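Plikska two-finger gripper kit, reviewed by Rosine Guérin
2020-08-10

I bought the Plikska kit in January to replace the stock claw on a small bench arm. It cost 400 euros from Trasus with the cable and two sets of finger pads. Shipping was extra.

Fitting took one evening. The screws are tiny and the printed guide skips the step where you set the closing limit, so do that before you power up. My first set of pads cracked at the screw holes. Trasus sent new ones and did not ask for photos.

I use it for sorting small household things on a tray. By my log it has done almost 3,000 picks. In the last test I ran 400 picks in a row and 269 were good on the first try. Of the rest, most were soft toys. Sponges and hard blocks are easy for it. Plush slides out if you grab it by a thin part.

The cable is my main complaint. It is stiff and needs a wide loop, or it pulls on the finger when the arm turns. I had a Petek gripper before this one and its wiring was neater, but it could not hold anything round.

The software is basic. You get open, close and a force setting, and the force setting resets each time you restart.

I would buy it again at this price. If you mostly handle cloth or plush, look at the Kultberg first.
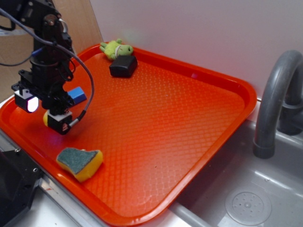
Gripper low over the orange tray, with the sponge and the frog lying on it.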